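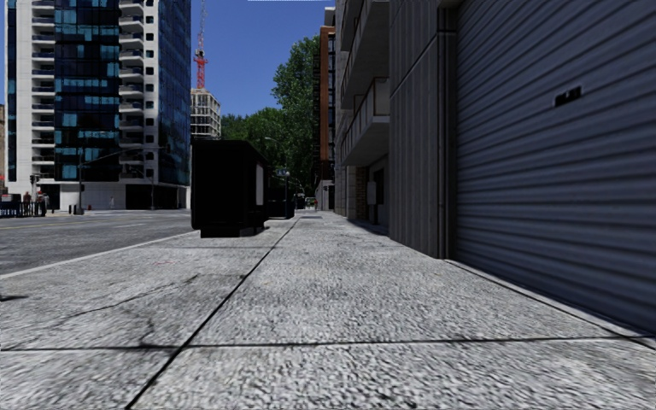

国际简讯·边走边谈

普伦迪茨议定书的第二轮磋商上周在巴斯登收场，双方代表握了手，拍了照，随后各自召开记者会，宣布对方作出了让步。两份声明都用了“建设性”一词，中文译本里一份用了七次，另一份用了九次，输赢大概可以由此判断。

这轮磋商谈的是伊尔基克河的渡口。熟悉本栏的读者应该记得，六月份那次会议卡在渡口的名字上：上游一方叫它北渡，下游一方叫它南渡，从各自的地图看都没有错。调停人恩乔·林霍尔姆（Njål Lindholm）当时提议先用编号代替，结果两边又为谁是一号渡口争了一个下午。最后的折中办法是从2号开始编，1号永久空缺。这大概是近年来最便宜的一项外交成果。

这一次名字不再是问题，问题是开放时间。下游代表团希望渡口每天开放12个小时，上游代表团表示原则上同意，但坚持中间须有午休，且午休的长度“应由各自的传统决定”。传统究竟有多长，附件里没有写。林霍尔姆在闭幕发言中称这是“留有余地的文本”，台下有人鼓掌，看座位应当是起草附件的人。

真正有分量的内容藏在第四条。双方同意允许持证的河岸居民凭旧证件往返，不必再去各自的首府换领新证。按照调停办公室的说法，受益者超过1000人，多半是在对岸有田地或者有亲戚的人家。这些人过去要见一面，得先坐一天车去办手续，再坐一天车回来，然后坐十分钟的船。若第四条能照字面执行，前面几十页的客套话也就算没有白写。

负责居民事务的顾问裴芽（Nhi Bùi）对此比较谨慎。她在会后的小型吹风会上说，旧证件有好几种版本，颜色、尺寸、盖章的位置都不一样，口岸人员认不认是一回事，愿不愿意认是另一回事。有记者问她，双方有没有商定一份证件样本。她说有，样本正在核对翻译。记者又问核对要多久，她说要看翻译。会场里的咖啡恰在此时送到，吹风会就此转入社交环节。

代表团的规模也值得一提。这次每边限定20人，据说是上一轮的教训：当时随行人员多到旅馆住不下，有一位副司长和两名口译挤在一间带阳台的储藏室里，此后三人对和平事业的热情明显下降。这回人少了，会却没有变短。议程上预定傍晚结束的全体会议拖到深夜，原因是闭幕文件里“邻近”与“相邻”两个词究竟有没有区别。法律顾问认为有，地理顾问认为没有，厨房则认为晚饭已经热了第三遍。

至于孔氏备忘录（Khổng），也就是那份关于河沙开采的旧文件，双方再次表示“注意到其存在”。这是它连续第四次被注意到。备忘录的附图仍由两边分别保管，各缺一半。下游的工程师私下说，只要把两半拼起来，一个上午就能看清哪段河岸在往后退。上游的工程师也这么说，不过他说的是下午。拼图一事已列入下轮议程，排在席位安排之后。

联合声明定于2021年12月10日星期五公布，两种语言的文本具有同等效力，如有歧义，以英文译本为准，而英文译本尚未动笔。下一轮的地点还没有定，两边都愿意做东，也都希望由对方付账。

本栏下期将刊登第四条的全文译文，附居民证件办理须知。河岸读者如果手里还有旧证，请先别扔。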